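Planner news: the 0.11 release is out

Version 0.11 of the Vostance planner went out on 2022-07-06 and I have been itching to write about it. The big change is that both arms now share one plan. Until this release each arm had its own, with a referee process in the middle that stopped one of them whenever they came too close, and the result was a lot of polite waiting. Now there is a single timeline with two tracks on it, and the planner can slide either track back or forward until they fit (it's a lovely thing to watch in the viewer!).
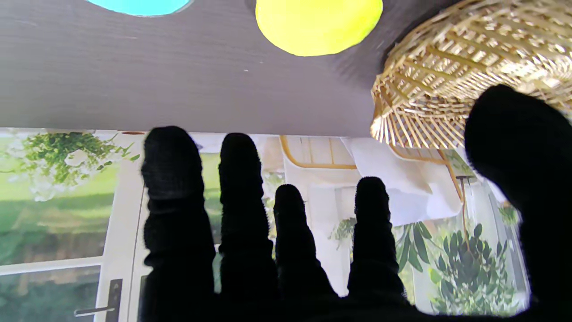 Perception has had a good tidy-up as well. The old table finder looked for large flat areas and then tried to work out what was lying on them, and it was far too easily led astray by busy backgrounds. Meenakshi Chauhan rewrote it so that the wrist view is masked by the hand's own joint model first, and only then searched. With dark gloved fingers across so much of the view, and only part of the turquoise circle showing at the top, the new code has to fit a full circle from a short arc and say how sure it is. I love that last bit. Every guess now carries a score, and the planner can ask for a second look from the fixed camera before it commits to anything.

The scores are stored in the log next to the joint angles, so you can replay a run and see exactly when the software changed its mind. We replayed 1281 old logs through the new code while testing, and it was the most fun I've had at a desk in ages. 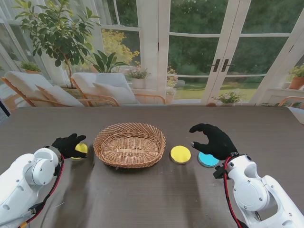 Grip control

The grip loop now runs at 300 cycles a second, with finger targets sent as a group. Sending them one by one meant the first finger to touch would push the object before the thumb had its orders. The Skollarska driver needed a small patch for this, and it's in the release, so please update both together.
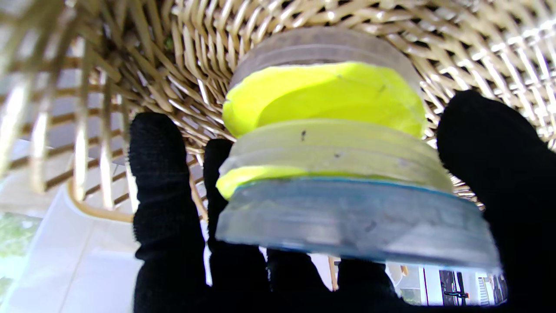
Yogesh Rana wrote in to ask whether the grouped targets could be switched off for a single finger, as his Titmont setup has one that lags behind the others. Yes! Set the finger's group to zero in the hand file and it goes back to the old behaviour. He also wanted a higher cap on the log buffer, so that is now 3000 entries.

Next up is tilt. The planner still treats a held stack as one solid lump at a fixed angle, and we would like it to update that angle from the wrist view as the hand moves. A first branch called Kashyap is up if you want to poke at it, and we hope to merge it in September. Bug reports with a log attached are very welcome, messy ones too.

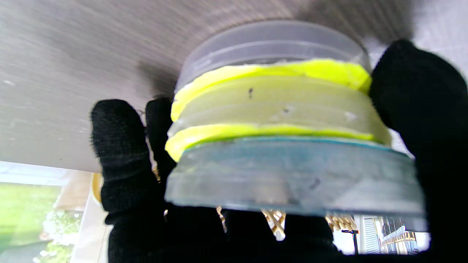 Wrist view of a stack held at a slight tilt, with the wide blue-green disc at the bottom.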